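About Cokivdale Games

Cokivdale Games started in the back half of a print shop, with three folding tables and a used console that overheated if you looked at it wrong. Trevor Kennedy wanted to make a basketball game his dad could pick up and play, and we've been chasing that idea ever since. There are 19 of us now, and the coffee is much better.
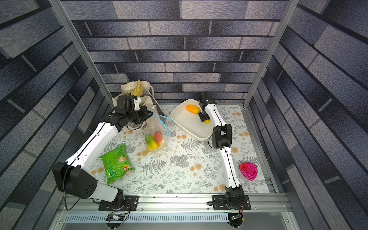

Our first release, Winix Hoops, sold up to 2,000 copies in its opening month, mostly to folks who missed simple two-button games. We still pack the boxed editions ourselves, and we like to tuck in a printed extra or two. A cream canvas tote with a folded yellow package inside makes us happy every time, and we hope opening the mail makes you happy too!

After that came Vasar League, our street soccer game, which took longer than we planned (sorry again to everyone who waited through August). 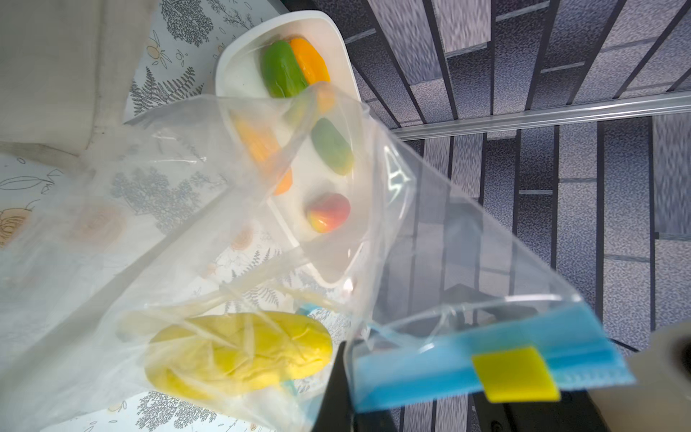 These days most of our time goes into Chan Courtside, with 15 playable teams and a career mode that lets you coach, trade and argue with the referee. We read every single letter and email, even the grumpy ones, and plenty of them end up on our to-do list. 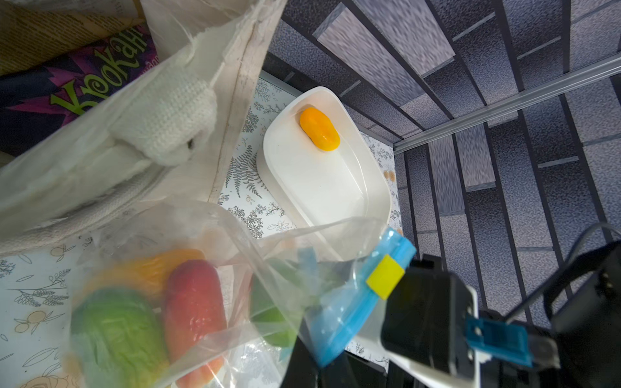
Toy fruits and vegetables, some in a zip bag and one in a white container.

Want to say hello? Write to us any time. We answer best before 3 p.m.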